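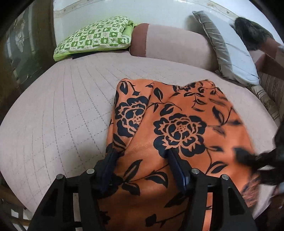

Washing printed cotton without losing the color

Before the first wash, turn the fabric inside out and soak it for 24 minutes in cold water with two spoons of salt. Do not use hot water, even if the label allows it.

Wash dark and bright prints together only after you tested them. Press a wet white cloth on a hidden corner – if the cloth takes color, wash this piece alone.

I fill the machine only half, and I choose the short program at 26 degrees. In February I dry everything indoors, far from the radiator. In summer the shade is enough.

Iron on the back side, when the cotton is still a little damp. Old stains of tea need another method, I wrote about it on the Nalik page.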